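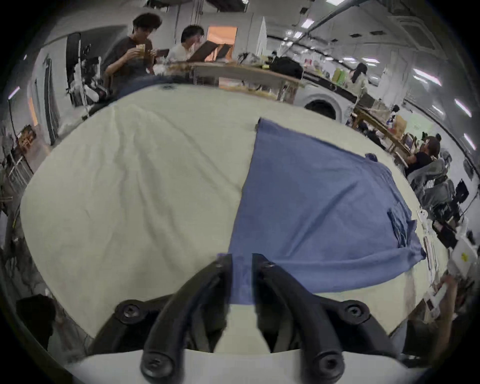 Section 3. Cloth-Handling Station: Setup for Club Sessions

Applies to the Roltix hand-held gripper, student build. Revised Saturday, September 19, 2026.

1. Cover the table with the cream cloth. Wrinkles are acceptable. Folds thicker than a fingertip are not.

2. Check the bolts on both finger brackets by hand. Tighten any that turn.

CAUTION: Do not use a power driver on the bracket bolts.

3. Lay one garment on the cloth and spread it flat. Leave one side of the table bare for the folded result.

4. Hold the gripper with the white base plate toward you. Close the fingers slowly until the tips almost meet, then open them. Repeat 3 times.

5. Start the Emitz logger. Wait for the free-space reading. If it is under 16 GB, clear the old sessions first.

6. Grasp the garment by its near edge and begin the fold. Stop at 80 seconds, finished or not.

NOTE: A full set for the Sirgate round is 40 folds. Sets started in February use the old sheet and are scored separately.

7. Enter the fold number and result on the log sheet before you reset the garment.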